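Fabric Flowers: Frequently Asked Questions
Sumby Home Rentals and Sales
Updated Sun 12 February

What are the flowers made of?
The petals, sepals and leaves on our roses are fabric. The stems are plastic. Other flowers in the Nusard line may use different materials, so check the product page before you order.

Do the stems arrive assembled?
Yes, but leaves can slip down in the box. Push each leaf attachment back up to the joint on the stem. It should hold without glue.

The green parts under my rose have fuzzy edges. Is that a defect?
No. Sepals are cut from flat fabric and the cut edges fray a little. You can trim long threads with nail scissors. Don't pull them.

On the red rose, the widest sepal sticks out to the side under the bloom and others droop. Yours may sit differently after shipping, and you can bend them back by hand.

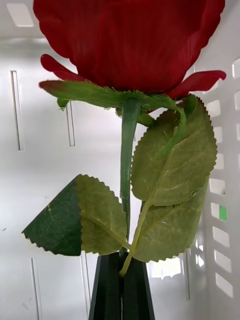 How do I dust them?
Use a soft, dry paintbrush or a hair dryer on the cool setting. Start at the bloom and work down to the leaves. Once every two or three months is enough in most rooms.

Can I wash them?
We don't recommend it. Deep reds can bleed when wet, and the petals lose their creases. For a small spot, dab with a barely damp white cloth and let it air dry.

Will they fade?
In direct sun, yes. Keep them out of south-facing windows if you can.

Can I shorten a stem?
Yes, with wire cutters. Measure against your vase first. Cut stems can't be returned.

How many do I need for a vase?
One rose is fine in a narrow vase. For a wide-mouthed one, start with 3 and add from there.

Do you take bulk orders?
Yes. Orders of 200 stems or more ship from the Jaunzems warehouse and take an extra week. Write to Dzintra Vītola in sales for a price.

What is your return policy?
Uncut stems can be returned within 30 days in the original box. Returns are handled by Aušra Jankauskaitė. Please put your order number on the outside of the package.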